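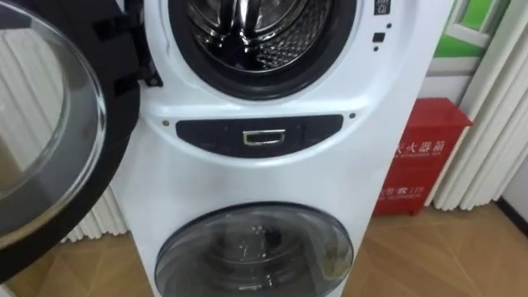
Month five of the laundry robot, and I have finally stopped telling people it will be done by the end of the month.

For anyone new: I am building an arm on a wheeled base that is supposed to take clothes out of a front loader and put them in a basket. It does not fold. My sister asked if it folds. The mail carrier asked if it folds. If you were about to leave a comment asking if it folds, please consider how that will make me feel.

The work happens at Graltgate, the shared workshop where I rent a bench and a generous portion of the floor. The robot is called Mollska, a name I picked at one in the morning and now have to say out loud in front of adults.

So, September. I spent most of it on the drum.

A drum is a terrible place to send an arm. The inside is shiny steel full of little holes, and my depth camera looks at shiny steel the way I look at tax forms. It gets a few points near the rim, loses its nerve, and fills in the rest with a flat wall that doesn't exist. The first week, Mollska kept stopping 55 millimeters short of the back and closing on air with great confidence. Then she would carry the air to the basket and let go of it. Gently, too. I'd tuned that part.

I tried a diffuser over the light, which helped a little. I tried a second camera angle, which helped less and cost me a weekend of calibration. What worked was giving up on seeing the back at all. I measured the drum with a tape measure, typed the depth in as a constant, and now the arm goes in slowly until the wrist feels something push back. Struan Mowat, who has the bench next to mine and opinions to go with it, called this "cheating with a ruler." Struan builds clocks. I don't know what he thinks clocks are.

The gasket was the next problem. Black rubber, thick, grippy, and exactly where your elbow wants to be. If the forearm comes in even slightly low it drags on the lip, the wrist sensor decides it has found laundry, and the gripper grabs the washing machine. I now have a check for that. It's eleven lines of code, and one of the comments in it is not suitable for this blog.

Also, doors. A round glass door swung open takes up a huge amount of the space you were planning to drive through, and the planner doesn't believe in glass. I drew a fat invisible cylinder around the whole door and told Mollska it was solid. She now takes a detour wide enough to annoy everybody, but she hasn't hit it.

Numbers, because Agnes Pringle complained that last month's post had none. I ran 85 pickups with single towels. Mollska got 46 of them into the basket. The rest were mostly dropped on the way out, with a few that never left the drum, and one sock I hadn't known was in there, which I am not counting even though it was her best grab of the day.

The drops nearly all come from the fingertips. They're printed, and they've gone smooth. I ordered silicone pads from Stevberg, who sell them in packs of 1,000 or not at all, so if you need 998 silicone pads, write to me.

Next up is the lower drum, which means getting the arm down to shin height without the base tipping forward. I have a plan involving a counterweight. Struan has seen the plan and moved his clocks.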